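Subject: Re: [masri-bakers] Rye starter in hot weather
Date: Aug 4, 2025

Hi all,

On the rye question, Cadville member wrote:

> My starter doubles by lunch and collapses before I get home.
> Has anybody kept a stiff one going through the summer?
> I hate to toss it and begin again in September.

Please don't toss it! I've kept mine stiff for 8 summers now and I love it more every year. Take a spoonful of the old starter, knead in twice its weight of rye flour and just enough cool water to hold it together, and roll it into a ball. Dust it well, drop it in a jar with a loose lid and put it on the lowest shelf you have -- mine sits on the cellar steps. It slows right down, and the smell is wonderful, all apples and honey.

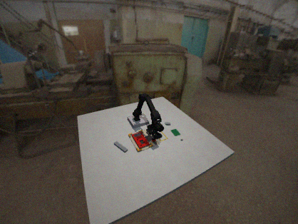
Rosângela Nogueira wrote back to me off-list that she goes even stiffer, with a ball so dry it cracks, and feeds it every 3 days. She soaks it overnight before baking and says the crumb comes out more open than with her wet one. I can't wait to try that!

One small thing on salt: a pinch in the feed helps too, but go easy. My last loaf weighed 497 grams out of the oven (the little Stestine tin, for those who asked) and it was the best crust I've had all year -- dark, thin and crackly.

If you want a piece of my starter, write me and I'll dry some flakes for the mail.

Happy baking,
Nilex Road Rye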